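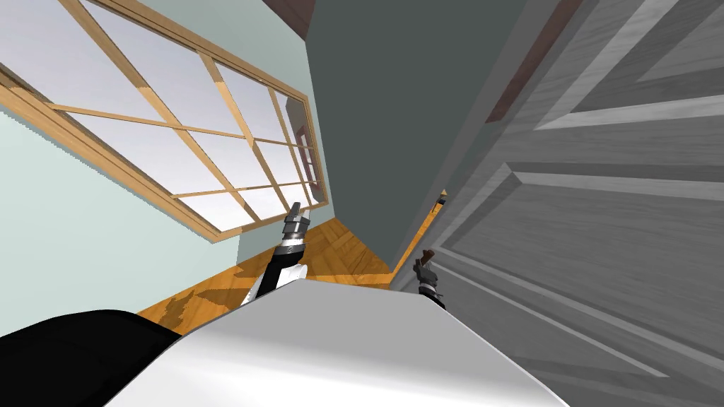
Harasym Court > Residents > Meetings > Minutes, May

Minutes of the May residents' meeting

The chair opened the meeting at 7:05 p.m. in the ground floor lounge. Nineteen households were represented, either in person or by proxy. The proxies were read into the record after one resident asked to see them, and two of them turned out to be unsigned. They were accepted on the promise of signatures by the next meeting. The secretary would like it noted that the same promise was made in March.

1. Minutes of the last meeting

Approved with one correction. The March minutes said the side gate "has been repaired." It has been looked at. The wording was changed.

2. Heating controls

Most of the evening went on this item. Fesero, the company that reads our heat meters, has proposed replacing the radiator valves in every apartment with its "smart" model. The quote is $1,989 for the pilot stairwell, with a price for the other stairwells to follow. The letter promises lower bills but does not say how much lower, or for whom.

The resident from 3B asked whether the quote includes draining and refilling the system. The chair read the letter again and could not find it. The resident from 1A said the existing valves work if people turn them. There was some support for this view.

The building manager said the valves at Cidbridge, the sister building across the canal, have been in for a full winter and people there are happy. Asked for the Cidbridge bills before and after, the manager did not have them. Asked who the happy people were, the manager said it was a general impression.

It was also asked why a pilot in one stairwell would tell us anything, given that the stairwell chosen faces south and has the lowest bills already. No answer was offered.

Moved to defer until Fesero supplies in writing (a) what the price covers, (b) the yearly fee for the app, if there is one, and (c) figures from any building of our age. Carried, two against.

3. Storage room in the basement

The manager reported that the dehumidifier is running and the room is "much improved." Three residents have been down there this month and disagreed. One brought a suitcase. The suitcase was passed around and the meeting agreed it smelled.

Agreed that a cheap humidity gauge will be bought, cost not to exceed $100, and hung inside the door where anyone can read it. Readings to be written on the sheet by whoever happens to be down there.

4. Laundry schedule

The Grinow booking system has been on trial for six weeks. The chair called it a success. The secretary asked by what measure, as the paper sheet is still on the laundry room wall and is still the one people use. Left as is until the trial ends, at which point both will be compared – if anyone has kept the paper sheets. The resident from 2C has kept them.

5. Garden

A request was received for $200 for planters by the front steps. Last year's planters were discussed at some length. They were bought in spring, watered until July and thrown out in October. Approved at half the amount, on condition that a watering list with apartment numbers is posted before anything is bought.

6. Any other business

The elevator inspection certificate is out of date. The manager says the inspection took place and only the paper is late. The manager was asked to produce the paper.

Bicycles in the rear hall: a notice will go up. Earlier notices are still up.

Meeting closed at 8:50 p.m. Next meeting in July, same room, 7 p.m.

Action list
Fesero questions – chair
Cidbridge bills – manager
Humidity gauge – 3B
Elevator certificate – manager (carried over)
Unsigned proxies – 4A and 4D (carried over)

This site uses cookies to remember your login. By continuing to browse you accept our cookie policy. OK / Settings

Comments (3)

topfloor_left
I was one of the two against. We have been deferring the heating since before I moved in and my back bedroom is still freezing in January.

2C
Paper sheets are in a folder outside my door if the chair wants to count them. Please put them back in order.

canalside
I live at Cidbridge. The valves are fine, but the app logs me out every week and my bill went up. Could be the winter, could be the valves. I can bring my bills to the July meeting if that's allowed.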